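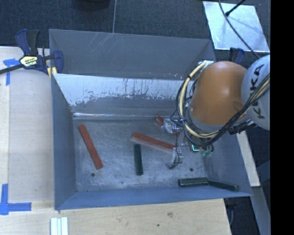
Minutes of the preparation meeting for the open day, Skulleck workshop

Present: Hugo Courtois (chair), Lionel Lefèvre (minutes), two colleagues from Skastia. Apologies: Le Goff.

1. Previous minutes
Accepted with one correction: the visitors come from Gukberg, not from Skastia.

2. Bin picking demonstration
Lionel reported on the trial programme. The robot shall take the red bars and the green bars from the metal bin, one by one. Hugo asked if visitors will understand what they see when the arm is inside the bin. It was agreed that one person stands beside the cell and explains in simple words. The Skastia colleagues prefer that the colours stay mixed in the bin. Agreed.

Lionel asked that the clamps on the bin are checked each morning before the first group. Hugo will do it.

3. Groups
There are 91 registrations at this moment. Each group receives 45 minutes, coffee included. Hugo finds this short, but the programme of the afternoon cannot be moved. Children must stay with an adult at all times.

4. Signs and parking
The sign at the entrance still shows the old colour of the logo. Skastia will bring a new one. Parking is behind the building, beside the garbage bins.

5. Other business
None. The meeting was closed at 4:30 p.m.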